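Re: [hall-users] Water for the September open afternoon
Posted in September, 4.40 pm, by the refreshments desk

On the refreshments list, a member wrote:

> Can we please settle the drinks before the hall booking goes in? Last year we
> bought 100 bottles of water and took most of them home again, each with two
> mouthfuls gone. I'd like us to go back to cups and a jug. The paper cups are
> cheap, they stack, and people finish what's in them. If we must have bottles,
> could we at least have fewer, and could whoever opens one be asked to hang on
> to the cap?

I have read this three times and agree with nearly all of it, which is a novelty on this list.

On the jug: we own two. One leaks at the handle and the other lives at the Gornholm hall, where it went for a single evening the winter before last and has evidently settled. I have asked for it back. I was told it was "in use", and when I dropped in it was holding daffodils.

On the cups: there are 80 left in the cupboard, in a sleeve that somebody opened from the wrong end, so the top few should be treated as ornamental. We could manage with 50 if people would hold on to theirs between the talk and the raffle, but they won't. They put a cup down, turn to admire the quilts, turn back, see a cup, decide it belongs to a stranger and take a fresh one. I do it myself.
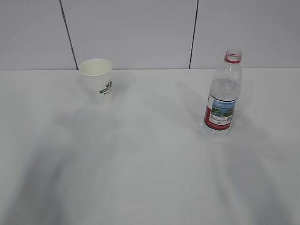 Derkholm Hall Users' Group: Refreshments and Washing-Up

Paper cup on the left and bottle on the right, and I notice the cap has gone already. My view on caps is that asking people to keep them is a fine idea and will make no difference whatever. A bottle without its cap can't go in a bag, can't lie down in a box and can't be left within reach of the under-fives. It can only be carried upright to the kitchen by someone from this group, two at a time, with a fixed expression.

The cup has its own failings. You can't write a name on it once it is damp, and it is light enough when empty to leave the table if the side door opens. But it goes in the bin flat, and it never comes back to my house in the boot of the car.

What I suggest is this. Cups and a jug on the long table by the hatch, refilled from the kitchen tap, which was good enough for the Kiltevetti twinning supper and will be good enough for us. One tray of bottles for the speakers and the people doing the car park, kept under the hatch and handed out on request. Pens next to the cups, for the optimists.

As for money, the Najafi cash and carry will take back unopened trays but not part trays, so please don't break into one to see what it's like. It's water. The hall account stands at 1,850 and I would like to spend as little of it as possible on something that comes out of the wall.

If anyone has a jug with a lid, reply to me and not to the whole list. I still remember the teapot thread.

Recent messages on this list
Re: Re: Re: Whose teapot is this
Hatch shutter sticking again
Tea towels: please take yours home
Jug at Gornholm, any news?
Raffle prizes, no more bath salts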